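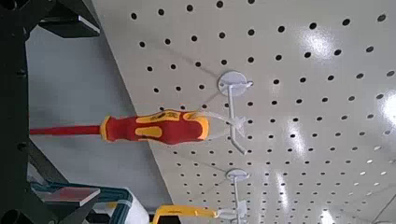 Weiße Lochwand mit zwei Haken, daran ein rot-gelber Schraubendreher mit isoliertem Schaft

Häufige Fragen zur Lochwand und zu den Haken

Auf dieser Seite sammeln wir die Fragen, die uns per E-Mail und am Telefon am meisten gestellt werden. Es geht um die Lochwand Bruvness, die Haken und Einhängeteile der Serie Estrella und um das Aufhängen von Handwerkzeug. Die Antworten schreibt Seija Turunen vom Kundendienst Fedberg. Ich bitte um Nachsicht, wenn ein Satz nicht ganz so klingt wie bei einem Muttersprachler. Die Maße habe ich dafür doppelt geprüft.

Stand: Montag, 8. August 2022

LOCHWAND UND MONTAGE

An welchen Wänden kann ich die Lochwand montieren?
An Beton, Vollziegel und Kalksandstein ohne besondere Vorbereitung, mit den Dübeln aus dem Beutel. Bei Lochziegeln und Porenbeton brauchen Sie andere Dübel, die wir nicht mitliefern. Bei Gipskarton schrauben Sie bitte in die Ständer und nicht nur in die Platte. Wenn die Ständer nicht dort sind, wo die Befestigungslöcher der Lochwand liegen, montieren Sie zuerst zwei waagerechte Holzlatten in die Ständer und danach die Lochwand auf die Latten.

Wie viel Abstand muss zwischen Lochwand und Mauer bleiben?
Mindestens 20 Millimeter. Die Haken greifen hinter das Blech und brauchen dort Platz. Die mitgelieferten Hülsen haben genau diese Länge. Einige Kunden haben die Hülsen weggelassen, damit die Wand flacher sitzt, und konnten dann keinen einzigen Haken einsetzen. Die Hülsen kommen zwischen Mauer und Blech, je eine pro Schraube.

In welcher Höhe soll die Lochwand hängen?
Das hängt davon ab, ob darunter eine Werkbank steht. Unsere eigene Bank in der Werkstatt ist 900 Millimeter hoch, und die Unterkante der Lochwand beginnt eine Handbreit darüber. Das hat sich bei uns bewährt, weil man auf der Bank noch einen Kasten abstellen kann, ohne dass er an die unteren Werkzeuge stößt. Ohne Werkbank richten Sie sich nach der kleinsten Person, die regelmäßig mit dem Werkzeug arbeitet. Die oberste Reihe soll sie ohne Leiter erreichen.

Kann ich die Lochwand auch quer montieren?
Ja. Das Lochraster ist in beiden Richtungen gleich, die Haken passen also hochkant und quer. Achten Sie nur darauf, dass die Schrift auf der Rückseite nach Mauer zeigt. Die glatte, glänzende Seite gehört nach vorne.

Darf ich die Lochwand zuschneiden?
Mit einer Stichsäge und einem Metallblatt geht es. Schneiden Sie zwischen den Lochreihen und nicht durch die Löcher, sonst bleibt eine Kante wie bei einer Briefmarke. Die Schnittkante muss entgratet und mit Lack geschützt werden. Auf zugeschnittene Wände geben wir keine Garantie mehr, und zurücknehmen können wir sie auch nicht.

Wie montiere ich zwei Lochwände nebeneinander, damit das Raster stimmt?
Montieren Sie zuerst die linke Wand vollständig. Legen Sie dann eine lange Wasserwaage an die untere Lochreihe und zeichnen Sie die Linie an der Mauer weiter. Zwischen den beiden Wänden lassen Sie einen kleinen Spalt. Wer die Kanten direkt aneinander setzt, bekommt im Sommer manchmal eine leichte Wölbung – das ist ungefährlich, sieht aber nicht schön aus.

HAKEN

Was ist der Unterschied zwischen den Haken mit runder Grundplatte und den einfachen Drahthaken?
Der einfache Drahthaken wird nur eingehängt. Beim Abnehmen eines Werkzeugs kommt er gern mit. Der Haken mit runder Grundplatte liegt flach auf der Lochwand auf und wackelt weniger. Für Werkzeug, das mehrmals am Tag abgenommen wird, empfehlen wir die runde Grundplatte. Für Dinge, die lange hängen bleiben, genügt der Drahthaken.

Wie setze ich den Haken mit runder Grundplatte ein?
Halten Sie ihn leicht schräg, führen Sie den Zapfen in das Loch und drücken Sie die Platte mit dem Daumen gegen die Wand, bis Sie ein Klicken hören. Zum Herausnehmen drehen Sie die Platte eine Vierteldrehung nach links und ziehen gerade zu sich. Bitte nicht am Drahtarm ziehen. Der Arm ist dünn und verbiegt sich, die Platte bleibt aber trotzdem sitzen.

Wie viel Gewicht trägt ein einzelner Haken?
Der Haken mit runder Grundplatte trägt bis 2.000 Gramm, wenn die Last nahe an der Wand hängt. Am Ende des Arms ist es deutlich weniger. Für einen Schraubendreher, eine Zange oder einen Seitenschneider reicht es in jedem Fall. Einen schweren Hammer oder eine Bohrmaschine hängen Sie bitte an den Doppelhaken, der in zwei Löchern sitzt.

Passen Haken anderer Hersteller?
Manche ja, manche nein. Entscheidend sind der Durchmesser der Löcher und der Abstand von Mitte zu Mitte. Kunden berichten uns, dass die älteren Haken von Omex passen, wenn man die Kunststoffkappe hinten abnimmt. Wir haben das selbst mit einem Paket ausprobiert und es ging, aber ein Versprechen ist das nicht.

Welche Farben gibt es?
Lochwand und Haken gibt es in Weiß und in Grau. Die schwarzen Haken sind seit Juni nicht mehr im Sortiment, Restmengen verkaufen wir noch im Laden. Viele Kunden nehmen weiße Haken auf weißer Wand, dann fällt das Werkzeug mehr auf als die Aufhängung. Besonders bei Griffen in Rot oder Gelb erkennt man schnell, was wo hängt.

WERKZEUG AUFHÄNGEN

Mein Schraubendreher hat kein Loch im Griff. Wie hänge ich ihn auf?
Dafür gibt es drei Möglichkeiten. Die erste ist der Ringhalter, in den man den Schaft von oben steckt. Die zweite ist eine Leiste mit Schlitzen. Die dritte ist ein durchsichtiger Aufhänger aus Kunststoff, der am Griffende befestigt ist und über den Drahtarm gelegt wird. Solche Aufhänger sind an neuem Werkzeug oft schon vorhanden.

Kann ich den durchsichtigen Aufhänger aus dem Laden dauerhaft benutzen?
Für die erste Zeit ja. Diese Teile sind für den Verkauf gedacht und nicht für jahrelangen Gebrauch. Nach vielen Malen Abnehmen und Einhängen reißt das Loch langsam aus. Sehen Sie es sich gelegentlich an und wechseln Sie, wenn der Rand des Lochs weiß wird. Bei Werkzeug, das hoch hängt, würde ich gleich einen festen Halter nehmen.

Mein Werkzeug hängt am Aufhänger schief oder steht von der Wand ab. Ist das ein Fehler?
Nein. Ein durchsichtiger Aufhänger ist biegsam und führt das Werkzeug nicht. Ein langer Schraubendreher dreht sich dabei leicht zur Seite und braucht neben sich mehr Platz. Wenn Sie es ordentlich senkrecht möchten, nehmen Sie den Ringhalter. Wenn Sie beim Aufhänger bleiben, lassen Sie zum nächsten Haken genug Lochreihen frei.

Wie viele Lochreihen Abstand brauche ich zwischen zwei Haken übereinander?
Messen Sie das obere Werkzeug vom Aufhänger bis zur Spitze und geben Sie zwei Lochreihen dazu. Wenn man die Haken ein wenig seitlich versetzt, kommt man mit weniger Höhe aus. Eduardo Pangilinan aus unserem Laden legt immer zuerst alle Werkzeuge auf den Boden, in der gleichen Anordnung wie später an der Wand. Es dauert etwas, aber danach muss man nichts mehr umhängen.

Darf isoliertes Werkzeug an einer Lochwand aus Metall hängen?
Ja, das Aufhängen selbst schadet nicht. Wichtig ist, dass die Isolierung am Schaft nicht an scharfen Kanten reibt. Hängen Sie solche Schraubendreher einzeln und nicht zu mehreren an einen Haken. Ist die Isolierung eingeschnitten oder abgeplatzt, gehört das Werkzeug nicht mehr an spannungsführende Teile, auch wenn der Schaden klein aussieht. Bei Arbeiten an der elektrischen Anlage fragen Sie bitte eine Elektrofachkraft.

Soll ich die Umrisse der Werkzeuge auf die Lochwand zeichnen?
In Werkstätten mit mehreren Personen ist das sehr praktisch. Auf der glänzenden Oberfläche hält ein gewöhnlicher Bleistift aber nicht. Nehmen Sie einen Folienstift oder schneiden Sie die Form aus Klebefolie. Warten Sie damit einige Wochen, bis Sie sicher sind, dass die Anordnung so bleibt.

PFLEGE

Wie reinige ich die Lochwand?
Mit einem feuchten Tuch und etwas Spülmittel, danach trocken nachwischen. Keine Scheuermilch – sie macht den Lack stumpf, und man sieht die Stellen bei seitlichem Licht sofort. In den Löchern sammelt sich Staub, dafür ist ein weicher Pinsel gut geeignet.

Die weiße Fläche blendet unter meiner Lampe. Was kann ich tun?
Der Lack ist glänzend und spiegelt eine direkte Lampe als hellen Fleck. Am meisten hilft es, die Lampe etwas weiter nach vorne oder zur Seite zu setzen. Eine matte Abdeckung aus Milchglas hilft auch. Die graue Ausführung spiegelt weniger, wenn Sie noch vor dem Kauf stehen.

BESTELLUNG UND RÜCKGABE

Wie lange dauert die Lieferung?
Haken verschicken wir als Brief oder kleines Paket, meistens innerhalb von 7 Tagen. Die Lochwand geht per Spedition, und der Fahrer ruft vorher an. Geben Sie deshalb bitte eine Telefonnummer an.

Die Lochwand ist mit einer Delle angekommen. Was jetzt?
Machen Sie bitte ein Foto von der Delle und eines vom Karton und schicken Sie beide an den Kundendienst. Den Karton heben Sie auf, bis wir geantwortet haben. Kleine Dellen an der Ecke kann man oft von hinten herausdrücken, und manche Kunden behalten die Wand dann lieber mit Preisnachlass.

Kann ich einzelne Haken nachkaufen?
Ja, alle Haken der Serie Estrella gibt es einzeln und im Beutel. Geben Sie bei der Bestellung die Nummer an, die auf der Rückseite der Grundplatte eingeprägt ist. Wenn man sie nicht mehr lesen kann, genügt uns ein Foto neben einem Lineal.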